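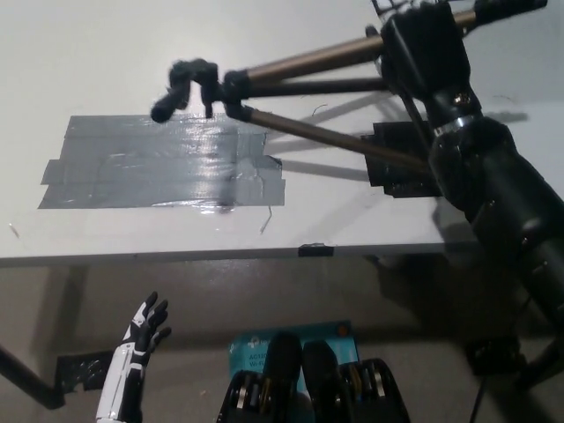

Handout 3: Good Practice Around a Working Arm
Robot Cell Practice, Part 2
Notes by Notburga Auer
Last revised May 28, 2021

Read this before the lab session. Last term I said the same thing and got a room full of people who had read the heading.

What this handout covers

Part 1 dealt with the law and the standards: who owes whom a risk assessment, what has to be on the nameplate, why the manual has to exist in a language the operator can read. Part 2 is about the smaller rules, the ones that live on a laminated sheet by the door and get ignored by people with advanced degrees. Most of them concern tables, tape, cables and where you leave your hands.

You will be examined on the reasoning. You will be thrown out of the lab on the rules. Plan your studying accordingly.

1. Rules, standards and habits

Three words we will keep apart.

A standard is a document written by people who had to agree with each other. It is slow and dull, and there is usually an accident somewhere behind the dullest paragraph. For industrial arms the usual starting point is ISO 10218, and for arms that share space with people, ISO/TS 15066. You don't need to memorize clause numbers. You do need to be able to find the right clause without crying.

A rule is what a particular site makes of the standard. "No one enters the marked area while the arm is enabled" is a rule. It may be stricter than the standard and often should be. A site rule that is looser than the standard is a problem for the person who signed it.

A habit is what people do at the end of a long day. The whole of this handout is an attempt to move a few things from the rule column into the habit column.

2. The work surface

The table is part of the cell. I write this every year and every year somebody treats the table as furniture.

2.1 Know what is on it before you enable anything. Walk to the front edge and look. Then look from the side, at table height, because short pieces of wire and torn bits of tape are very good at hiding on a white top until a gripper picks one up and carries it off as if it had been asked to.

2.2 Offcuts go in the bin as they are made. A curl of stripped wire weighs next to nothing and conducts perfectly well. Mechthild Reisinger, who taught this course before me, kept a jar of scraps she had taken out of joints and connectors. She passed it around in the first lecture. I no longer have the jar, so use your imagination.

2.3 Tape is allowed for marking and for temporary covering. It is not a fixture. If a part is held down by tape and the arm is going to push on that part, you have built a slow catapult. Clamp it.

2.4 When tape covers an area, lay the strips flat, press the edges and trim loose tabs. A tab standing up from the surface is something for a finger to catch on, yours or the robot's. Shiny tape brings a second trouble: it throws light back at the camera, and a wrinkle under a lamp can look like an object to a vision system in a hopeful mood. If your detector keeps finding things that aren't there, look at the tape before you retrain anything. A student group once lost 2 days to a crease.

2.5 Shadows count. The arm darkens part of the table wherever it goes, and the dark part moves with it. Test detection with the arm in its working poses. A calibration done with the arm politely folded out of the way will tell you how well your system performs when it isn't working.

2.6 Clips, brackets and spare mounts have two proper conditions: attached to something, or in the drawer. "Resting nearby" is not a third.

3. The floor

People plan the table carefully and then let the floor happen to them.

3.1 Cables run along the stand or under a cover. Leave a loop of slack at each moving joint and none across a walkway. Before the session, move the arm by hand or at its slowest speed through the full range of the task and watch the cable the whole time. Watch the cable, I said. Everyone watches the gripper.

3.2 The base plate of a free-standing arm must sit flat, with all its fixings in. Nothing goes under it to level it, and that includes folded paper, coins and the previous edition of this handout.

3.3 Loose brackets on the floor get picked up before the start. They are hard to see, hard on the toes, and somebody needs that bracket and is currently ordering another.

3.4 Network boxes, power supplies and packaging are kept out of the space a person would step into when backing away from the arm. Go and stand where the operator stands. Take two steps backward. Whatever you just hit should be somewhere else.

4. More than one machine

The standards grew up around one arm behind one fence. Research cells did not get the memo. It is now common to have an arm on its own stand at one side of a table and a second machine, with hands of its own, at the other side. Some points that follow from this:

4.1 Shared reach. Draw the reach of each machine on a single plan of the table. Where the areas overlap you have a shared zone, and a shared zone needs an owner at every moment. Which machine owns it is decided in the controller, in writing, before the session. "They have never touched so far" is an observation.

4.2 One stop. Pressing any emergency stop stops everything that can reach the table. If stopping one machine leaves the other moving, label the stops as what they are, which is two switches, and go back to Part 1.

4.3 Stopping and holding. Find out what each machine does when it stops. Some brake and hold. Some go slack and lower themselves onto whatever is underneath. An arm reaching across a table with a long tool has a lot underneath it. Write the answer on the cell sheet, and test it with the table clear.

4.4 Names. "Left" and "right" are forbidden on the cell sheet unless you say whose. Facing machines have opposite opinions. In the exercise cell we use Solton for the arm on the stand and Jullix for the other one. They were the names on the shelf labels and they stuck.

4.5 Radio. If any part of the cell talks over Wi-Fi, the stop circuit does not depend on it unless the whole wireless stop has been designed and rated for the purpose. A household router is a fine thing for sending camera pictures. It makes no promises about arriving on time, and you shouldn't make them on its behalf.

5. Hands, tools and attachments

5.1 A tool on rods or an extension changes the reach, the load and the stiffness of the arm. All three have to be updated in the controller. The most common mistake is to update the reach, because that one shows, and leave the load as it was. The arm will then be mildly wrong about everything, including what counts as a collision.

5.2 Telescoping parts are locked and the locked length is marked on the part itself. If the length can change without a tool, check it at the start of every session.

5.3 Fingered grippers have more pinch points than they have fingers. Count the joints if you doubt me. Keep your own fingers out of the hand while it is powered, even when it is holding still. A hand that is still may be waiting for a command, and you may be the one who left the script running.

5.4 Thin fingers bend. Inspect them before the session with the power off. A curled finger may be in its proper pose or it may be damaged, and the only way to tell is to know the proper pose. Keep a reference sheet for each hand.

5.5 Spare grippers and fingers are stored, labeled and paired. Unlabeled fingers breed.

6. The case of the Drerholm cell

We will discuss this one in class, so have an opinion ready.

The Drerholm workshop ran a table cell with a risk assessment that was, on paper, lovely. It had been written in December for a bare arm with a short gripper. In spring the short gripper was replaced by a longer one. The mounting pattern was the same, the plug was the same, and the change took less time than lunch. The person responsible noted "gripper replaced, like for like" in the log at entry 1787.

Nothing dramatic followed. On a slow move the longer gripper reached past the edge of the marked area and knocked a cup of screws off the next bench. The only injuries were to somebody's patience. But the marked area was the safety measure, and it had been the wrong size for months.

Consider:

Who could have noticed, and at which step?
What would the log entry have said if "like for like" were banned from the form?
The Schnyder report on the case recommends a new fence. I think this is the wrong lesson. You may disagree with me, in full sentences.

7. The start-of-session check

Do this aloud, in pairs. One reads, one touches the thing. Pointing from a distance is how the screws ended up on the floor.

Table: loose scraps cleared, tape edges down, parts clamped.
Floor: walkway open, brackets up, boxes out of the step-back space, cable free through the full range.
Stand: plate flat, fixings in.
Tool: length locked and marked, load entered, fingers inspected.
Second machine: parked pose agreed, shared zone owner set.
Stop: pressed, and seen to stop both.
Sheet: signed by both of you, with names that can be read.

If any line fails, the session doesn't start. You may fix the fault and read the list again from the top. Starting again from the line that failed is quicker, and I will know.

8. For the lab report

Maximum 2000 words, excluding the cell plan. Describe one cell you have worked at and apply sections 2 through 5 to it. I want to read what you found wrong. A report that finds nothing wrong will be returned with a visit from me to the cell.

Include the plan of shared reach from 4.1, drawn to scale, with both machines on the same sheet. Put the operator on it too. People leave out the operator surprisingly often, considering who is drawing.

Reports go in the tray outside my office. Reading for next time: Part 1 again, the section on changes to existing equipment, with entry 1787 in mind.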